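Célula Clerkell: puesta a punto y mantenimiento

Léeme de la carpeta "celula-clerkell". Lo escribe y lo mantiene Ans Kramer. El español no es mi primera lengua; si una frase se entiende mal, por favor corregidla en el archivo y dejad una nota en el registro de cambios.

Contenido de la carpeta

montaje/ : planos de la mesa, posición de la base, lista de tornillos
pinza/ : hojas de ajuste de las mordazas y de la cámara de muñeca
rutinas/ : programas de comprobación, versión para Larkport y versión antigua
registro/ : un archivo de texto por cada intervención
tablas/ : valores de calibración que están en uso ahora

La carpeta rutinas/antiguas se conserva solo para consulta. No la carguéis en el controlador, porque usa otro origen de coordenadas y el brazo empieza el recorrido demasiado bajo.

Qué es esta célula

La célula se llama Clerkell y está en la sala pequeña de Larkport. Tiene un brazo, una pinza de dos mordazas, una cámara pequeña en la muñeca y una mesa de trabajo. Se usa para coger objetos de casa: vajilla, utensilios, cosas finas o con superficie brillante. La estructura de la mesa la hizo el taller Peeters y el software de control es Fokness, que instalamos nosotros mismos.

Este documento no explica cómo se programan las tareas. Explica cómo se deja la célula lista para trabajar, qué se limpia y qué se cambia cuando algo falla.

Puesta en marcha

1. Encender primero el armario y después el ordenador. Al revés, Fokness no encuentra la pinza y hay que reiniciar.
2. Esperar 20 segundos antes de abrir el programa.
3. Llevar el brazo a la posición de reposo con el mando, no con el programa.
4. Abrir y cerrar la pinza en vacío tres veces. El recorrido completo es de 84 mm. Si el valor que sale en pantalla es menor, pasar a la sección "Mordazas".
5. Comprobar la imagen de la cámara. Las dos puntas tienen que verse en la parte de abajo, una a cada lado. La imagen sale girada respecto a la mesa y esto es correcto: la cámara está atornillada así. No lo corrijáis en el software.
6. Cargar tablas/actual.txt y apuntar la fecha del archivo en el registro.

Si el paso 5 no sale bien, no se continúa. Una cámara movida pocos grados da errores que después parecen errores de la pinza, y en febrero perdimos dos días por este motivo.

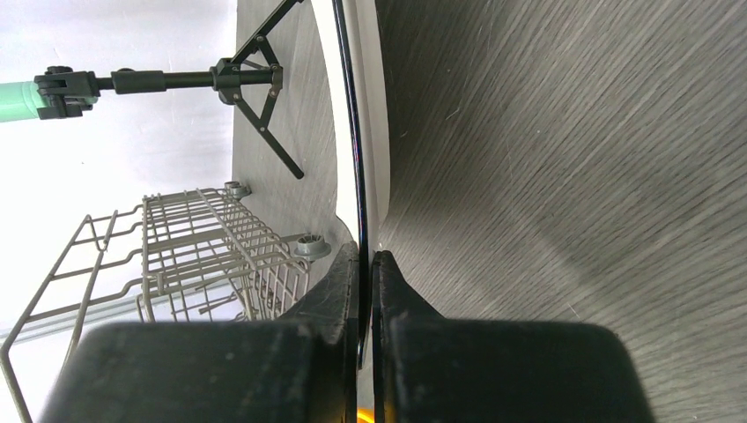 El ajuste de las mordazas se hace siempre con un objeto delgado, y solo al final con uno grueso. Con un objeto grueso las puntas se separan mucho y un defecto de paralelismo casi no se nota. La vista de la muñeca ayuda bastante en este trabajo: el objeto blanco queda casi de canto, con su tira negra y brillante bajando entre las dos mordazas, y la tira sirve como línea de referencia para juzgar las puntas. Buscamos que cada punta llegue junto a la línea por su lado, sin que una quede claramente más alta que la otra. Los bloques anchos de abajo salen borrosos porque están demasiado cerca del objetivo; no hay que tocar el enfoque por ellos. También conviene mirar los reflejos. Un borde negro con brillos azulados o violetas, como este, puede confundir al detector de bordes, y entonces se baja la luz antes de cambiar ningún umbral.

Mordazas

Herramientas: llave hexagonal pequeña, paño sin pelusa, alcohol, galga de láminas.

a) Poner la pinza en modo manual y abrirla hasta el máximo.
b) Limpiar la cara interior de las dos puntas. El polvo claro que se pega a los bloques oscuros no afecta al agarre, pero se limpia igualmente en la revisión grande.
c) Cerrar despacio sobre la galga. Si entra por un lado y por el otro no, aflojar un cuarto de vuelta los tornillos de la mordaza derecha.
d) Apretar en cruz.
e) Repetir la prueba con el objeto delgado y guardar una captura en registro/.

La mordaza izquierda es la de referencia y no se afloja. Si alguien la ha aflojado, hay que hacer la calibración completa, sin excepción.

Fuerza de cierre: para objetos finos usamos el valor 74 de la escala de Fokness. No son newtons. La escala es interna y no he encontrado una tabla de conversión en la que tenga confianza. Para vajilla pesada se puede subir, pero hay que volver a 74 al terminar.

Cámara de muñeca

El objetivo se limpia con el paño seco. El alcohol aquí no, porque ya nos dejó una marca en el cristal anterior. El cable tiene que formar una curva suelta detrás de la muñeca; si queda tirante cuando el brazo gira hacia el lado de la ventana, se mueve la abrazadera y se apunta.

Después de cada cambio de cable se pasa rutinas/comprobar_vista. Tarda poco y deja un informe en la misma carpeta.

Mesa

La superficie es gris con dibujo de veta. Las rayas finas del dibujo y las marcas pequeñas de uso aparecen a veces como objetos falsos cuando la luz entra muy de lado. La máscara tablas/mesa_mask las elimina casi todas. Cuando aparece una marca nueva que molesta, se vuelve a generar la máscara con la mesa despejada.

Revisión periódica

Cada 300 ciclos de agarre: limpieza de puntas y prueba con objeto delgado.
Cada cambio de turno: mirar el cable y la posición de reposo.
Cada mes: par de apriete de la base, copia de seguridad de tablas/, limpieza completa.
Después de un choque, también si es leve: parar, revisar la mordaza izquierda, hacer la calibración completa.

El contador de ciclos de Fokness vuelve a cero cuando se actualiza el programa. Por eso apuntamos el número a mano antes de actualizar.

Problemas conocidos

La pinza cierra, pero el programa dice "sin objeto". Pasa con piezas muy finas. Bajar el umbral de presencia un punto y probar otra vez.

El brazo se para a mitad de la bajada. Casi siempre es el límite de zona, que quedó guardado de otra tarea. Borrar la zona y cargar la de Clerkell.

La imagen se congela. Desconectar y conectar el cable por el lado del ordenador, nunca por el lado de la muñeca.

Registro de cambios

Miércoles 16 de junio: nueva tabla de calibración y texto nuevo en "Mordazas". A. Kramer.
Febrero: cámara recolocada, cable cambiado. N. Vandenberghe.

Contacto

Para la parte mecánica, Nathalie Vandenberghe. Para Fokness, las tablas y este documento, Ans Kramer. Antes de escribir, por favor, adjuntad la captura de la cámara y la última línea del registro.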